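Alte Bürorechner gehören auf den Tisch und nicht in den Container

In der Firma, in der ich arbeite, wurden im Dezember 46 Bürorechner ausgemustert. Die Liste hing am Vormittag am Brett, am Nachmittag stand die Gitterbox im Flur. Drei Geräte ließen sich nicht mehr einschalten. Die übrigen 43 liefen, und zwar ohne Auffälligkeiten. Sie waren abgeschrieben, und das reichte als Grund.

Ich halte das für falsch, und ich will erklären, warum. Mit Nostalgie hat das wenig zu tun. Ich hänge nicht an Rechnern, schon gar nicht an schwarzen Kisten, die jahrelang unter einem Schreibtisch Staub gezogen haben. Es geht mir um Teile, um Arbeitszeit und um eine Gewohnheit, die sich in vielen Betrieben eingeschlichen hat: Ein Gerät gilt als Einheit. Es ist gut oder es ist schlecht, und wenn es schlecht ist, kommt es komplett weg.

Ein Bürorechner ist aber keine Einheit. Er besteht aus Baugruppen, die unterschiedlich schnell altern. Die Festplatte geht irgendwann kaputt, der Lüfter wird laut, das Netzteil verliert seine Reserven. Arbeitsspeicher dagegen hält in meiner Erfahrung fast immer länger als das Gerät, in dem er steckt. Gehäuse halten ohnehin. Wer alles zusammen wegwirft, richtet sich nach dem schwächsten Teil.

Bei uns hat am Ende Mikari die Gitterbox abgeholt, ein Verwerter aus dem Nachbarort. Bezahlt wurde nach Gewicht. Ich habe nichts gegen solche Firmen, sie machen ihre Arbeit. Aber nach Gewicht ist ein funktionierender Speicherriegel fast nichts wert und ein Stück Blech relativ viel. Man verkauft also ausgerechnet das Falsche.

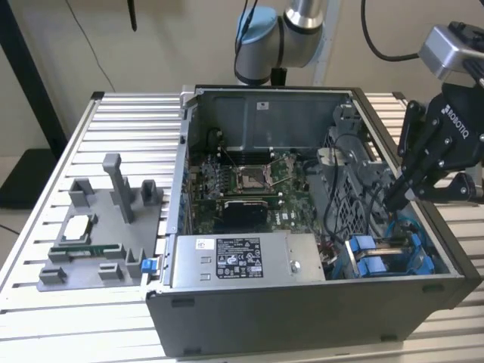
Das Zerlegen selbst wird überschätzt. Wenn ich in Gesprächen vorschlage, die Rechner vor der Abgabe zu öffnen und auszuräumen, höre ich immer denselben Einwand: zu aufwendig, zu fummelig, dafür braucht man Fachleute. Das stimmt für Notebooks, in denen der Akku verklebt ist. Für einen klassischen Tower stimmt es nicht. Legt man ihn auf die Seite und nimmt das Seitenteil ab, liegt das meiste offen da: die Platine von Dell in der Mitte, der Prozessorsockel mit hochgestelltem Bügel, die Speicherplätze in einer Reihe, die Laufwerke in leuchtend blauen Trägern. Solche Farben sind bei Bürogeräten eine gute Sitte. Man sucht weniger, und auch jemand ohne Übung weiß, wo er hinfassen kann. Lästig sind meistens die Kabel, die quer durch das Gehäuse laufen und gern im Weg hängen.

Ich habe die Zeit gestoppt, bevor die Box abgeholt wurde. Mit etwas Routine brauche ich 13 Minuten, um Laufwerke, Speicher, Prozessor und Grafikkarte auszubauen und in Schachteln zu sortieren. Beim ersten Gerät war es mehr als das Doppelte. Man kann ausrechnen, was das an Lohn kostet, und es dem Preis gebrauchter Teile gegenüberstellen. Bei den ganz alten Modellen geht die Rechnung nicht auf. Bei Geräten mittleren Alters geht sie nach meiner Überzeugung auf, vor allem dann, wenn man die Teile im eigenen Haus wieder einsetzt und sie gar nicht erst verkaufen muss.

Dass das funktioniert, sieht man bei Levchenko, einem kleinen Reparaturbetrieb, bei dem ich privat Kunde bin. Dort stehen im Hinterzimmer Regale mit beschrifteten Schachteln, und wer mit einem defekten Netzteil kommt, geht oft am selben Tag mit einem gebrauchten, geprüften wieder hinaus. Der Sportverein Sisport, für den ich die Technik betreue, betreibt seine Geschäftsstelle komplett mit solchen Geräten. Der älteste Rechner dort ist 14 Jahre alt. Er druckt Mitgliedsausweise und öffnet Tabellen. Mehr muss er nicht können.

Ein Einwand ist ernst zu nehmen, und das ist der Datenschutz. Auf Festplatten liegen Personalakten, Angebote, Korrespondenz. Viele Betriebe geben deshalb alles an einen zertifizierten Entsorger und lassen sich ein Papier ausstellen. Nur betrifft dieses Problem die Datenträger. Die kann man herausnehmen und getrennt vernichten lassen. Eine Grafikkarte weiß nichts über die Kundschaft.

Der zweite Einwand lautet, es fehle der Platz. Auch das habe ich bei uns gehört, in einem Gebäude mit zwei leeren Kellerräumen. Ein Tisch, eine gute Lampe, ein Satz Schraubendreher und ein Regal genügen für den Anfang. Unsere Schreibtische stammen von Dinis, und für die lagern wir seit Jahren Ersatzbeine und Kabelwannen.

Ich schlage deshalb eine einfache Regel vor. Kein Rechner verlässt das Haus, bevor ihn jemand geöffnet und aufgeschrieben hat, was drin ist und was davon noch läuft. Danach kann man immer noch entscheiden, dass es sich nicht lohnt. Die nächste Ausmusterung steht bei uns im Frühjahr an, und die Liste dafür gibt es schon.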